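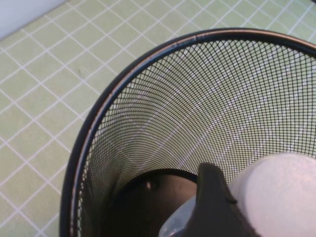
Ticket: Phone not recognized by Zukeo on Windows after update
Product: Zukeo desktop file manager
Opened by: Tainá Mendonça
Opened: October 10, 2024
Status: Solved by user

Hello support team,

I use Zukeo to copy music and documents between my Windows laptop and my phone. Until the last update everything was working well. Now when I connect the phone, the program shows "Waiting for device" and it stays like this. In Windows Explorer the same phone appears normally and I can open the photo folder, so I think the cable is good.

What I tried already:

Restarted the laptop and the phone. No change.
Used 3 different cables, one of them new. No change.
Changed from the USB hub to the port on the laptop. No change.
Removed Zukeo and installed it again from your site. No change, and it still remembered my old settings, which I did not expect.

The log file has this line repeated many times:

device service: connection refused, code 114

I searched code 114 in your help pages and did not find it.

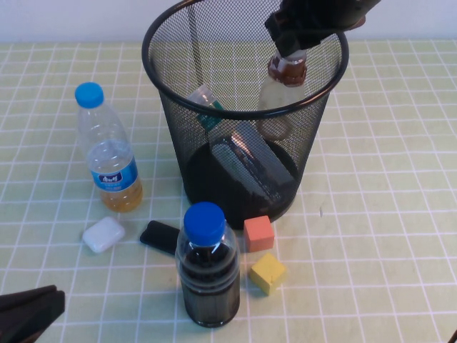 Reply from support

Thank you for the details. Please check if you have another device manager installed, for example Cluveno. Both programs use the same background service, and if the other one starts first, Zukeo can not connect. Please also delete the pairing records and let the phone ask for trust again.

Reply from Tainá Mendonça

Thank you for the fast answer. Yes, I have Cluveno. I installed it in January to make one backup and then I forgot it. I closed it from the tray, but the service was still running, so I stopped it by hand in the Services window and set it to Manual.

After this the error 114 disappeared from the log. The phone was still not in the list, so I did the second part:

Disconnected the phone.
Closed Zukeo completely.
Opened the pairing folder and moved the old records to the desktop. I prefer to move files before deleting them.
On the phone, reset the location and privacy settings.
Connected again and pressed Trust.

Now the phone appears in the left panel with the correct name. I copied a folder with 2,000 songs and it finished without error.

One small problem remains. The free space shown in Zukeo is not the same as on the phone. It becomes correct after I press Refresh, so for me it is not urgent, but maybe you want to write it down.

Also, please add code 114 to the help pages. You can close the ticket.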